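Sulton Pantry Words – data card

Category: Datasets / Language / Household vocabulary

Summary

Sulton Pantry Words is a list of household and kitchen terms collected from English and Spanish speakers in Revcombe and Sketness. Each row holds one term, the object or action it refers to, the speaker group, and a short usage note. The list was compiled by Maricruz Cortés and Aroha Quinlan. Eustaquio Mendoza handled the Spanish transcription and Harish Menon wrote the export scripts.

The current release is 1.2. It replaces 1.1, which had a sorting fault in the Spanish half (accented initials were placed after z).

Contents

terms.csv – the main table, UTF-8, comma separated, one header row
speakers.csv – one row per speaker, no names
notes.txt – free-text remarks from the interviewers, lightly edited
CHANGES – release history

The main table has 129 headwords. A headword may appear on several rows when speakers gave different terms for it. "Cutting board" has the most variants, followed by "dish towel" and "the drawer where everything goes."

Columns in terms.csv

id – integer, stable between releases
headword – the neutral label chosen by the compilers
term – what the speaker said, in ordinary spelling
lang – en or es
group – r (Revcombe) or s (Sketness)
age_band – under 30, 30 to 60, over 60
note – optional

Empty cells mean the question was asked and the speaker had no answer. A single hyphen means the question was skipped. Earlier releases mixed the two, and any script written against 1.0 should be checked.

Collection

Interviews took place in speakers' homes, usually in the kitchen, and lasted roughly 50 minutes. The interviewer named a use ("what you put under bread when you slice it") and waited. Objects were not pointed at unless the speaker gave no term after a second prompt. Terms obtained by pointing carry the word "shown" in the note column.

Speakers were asked to answer in the language they would use at home with family. Where a speaker gave both languages, both were entered under the same id with different lang values. Mixed forms were entered under the language of the noun. This rule was applied by hand and there are likely some errors, mainly in compounds.

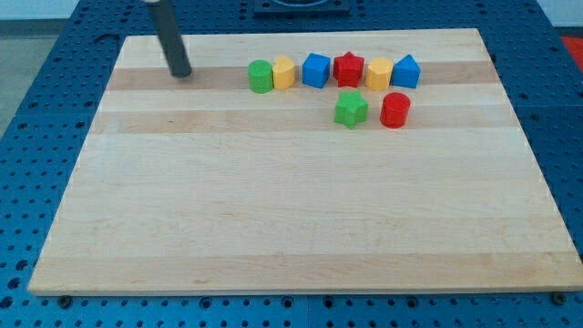 Spelling follows the nearest dictionary form. Pronunciation is not recorded. Dropped final consonants in the Spanish rows were restored, so the list should not be used for phonetic work of any kind. Plurals were reduced to singular except where the speaker insisted on the plural, as with "tongs" and "las pinzas."

Age bands were assigned from the speaker's own statement. The middle band is wide for historical reasons: the Ocampo word list, which this one was designed to sit beside, used the same cut points. Splitting it would make the two impossible to compare.

Known problems

- Sketness is underrepresented in the oldest band.
- The term "board" on its own is ambiguous between cutting, bread and ironing. Rows 15 and up follow the 1.2 rule (cutting unless noted). Earlier rows have not been rechecked.
- Brand names used as common nouns were kept in lower case. A few were missed and still have capitals.
- The interviewers' notes use "counter" and "worktop" for the same thing. Only the first appears as a headword.

Loading

The file opens in any spreadsheet program. Set the encoding by hand if accented letters come out wrong. For scripts, read every column as text; automatic type guessing turns the hyphen cells into missing values, and the distinction described above is lost.

Corrections

Send corrections with the id, the current value and the proposed value. Teodoro Mendoza reviews them in October for the next release. New headwords are not being accepted for the 1.x series – variants of existing ones are welcome.

Related items

Ocampo Word List, kitchen section
Sulton Garden Words (draft)
Revcombe Street and Field Names
Notes on transcribing mixed-language answers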